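Stillberg wooden block set with bucket, reviewed

I bought the Stillberg blocks for my nephew in March and they have been on the table most days since. The set is plain: painted wooden blocks in a few colours and sizes, no letters, no pictures. My aim was something he could stack, knock over and put away without help.

The small cubes are the ones he picks first. The taller rectangular blocks stand up well on a flat surface and make decent towers or door posts. On carpet they are less steady, so we keep to the table. 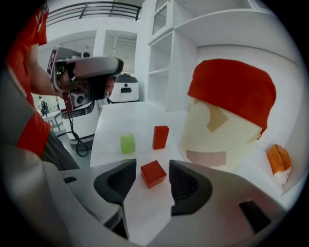

Are the small blocks suitable for a child under three?

I would keep them away from any child who still puts things in the mouth. The smallest pieces are very small, and I take them out when my niece, who is one, comes over on a Saturday.

Paint is holding up. There are a couple of chips on the corners of the blocks that get dropped most, and bare wood shows through, but nothing flakes. I wipe them with a damp cloth and let them dry on a tea towel. The green is brighter than I expected from the shop listing and I would have liked a proper dark green as well.

Sizes are mostly consistent. I stacked cubes of different colours side by side and the columns came out level, give or take a hair. Our old Holus set never managed that, and anything over five high leaned. The edges on the Stillberg blocks are slightly rounded, which is kinder on fingers and on the tabletop. 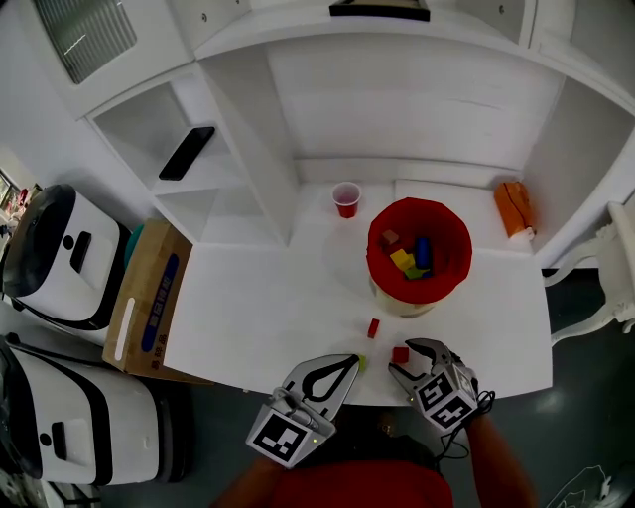

Putting away takes a minute or so. He drops everything in from above and doesn't bother with any order, and I have stopped trying to teach him one. A lid would be useful for car journeys. I use a cloth bag for those.

Marcelino Marín at Barrios, the shop where I bought mine, told me spare blocks can be ordered singly. I haven't tried it yet. Ridden do a similar set with 30 pieces, but the paint felt thicker and a bit sticky when I handled it in the shop.

Good points: level stacking, easy to clean, sensible sizes. Bad points: no lid, chips at the corners. I'd buy it again for a child of four or five.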